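Why Do Sweaters Stretch?

Have you ever pulled a sweater over your head and wondered how it got past your ears? I think about this a lot (I am a grown-up who knits, so I have an excuse!). A T-shirt with a neck that small would get stuck, but a sweater just opens up, lets you through and shrinks back again.

The secret is loops. Look very closely at anything knitted, with a magnifying glass if you have one, and you'll see rows and rows of tiny loops, each one pulled through the loop below it. When you tug, the loops change shape. They go from tall and skinny to short and wide, and the whole sweater gets bigger even though the yarn is the same length it was before.

Jeans are different. Denim is woven, so its threads go over and under each other like the strips in a paper place mat. Tug on plain denim and it hardly moves.

My neighbor Diarmuid Rafferty taught me to knit when I was 11, and my first scarf came out so stretchy it dragged on the floor. He told me to try ribbing next. Ribbing is when you make columns of stitches that stick out, with columns that sink in between them. It squeezes together like an accordion and it's super springy! That's why you find it on cuffs and collars and the tops of socks.

So why do I fold my sweaters and never hang them up? Think about those loops again. On a hanger, the bottom of a sweater pulls down on the top all day long, and you can end up with pointy shoulders and a very long belly. I lay mine on the bed and fold in the sleeves, then fold or roll the rest.

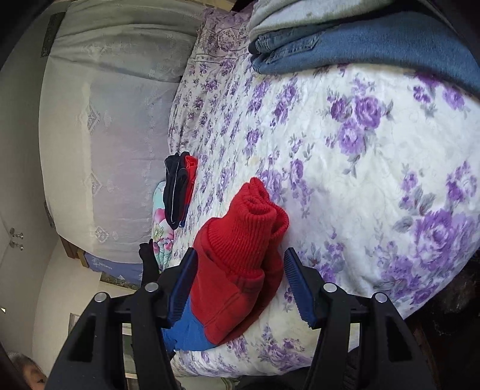 Red knitting with ribs along the top, bunched up on a rose-print quilt. The jeans are in the stack at the back.

Now go try it yourself. You need 2 things, a sock with a ribbed top and a pair of jeans. Put your sock flat on the table, measure across the top, then stretch it gently and measure again. Do the same with a jeans pocket. Which one changed more? Write it down, and if you have a wool hat, measure that too!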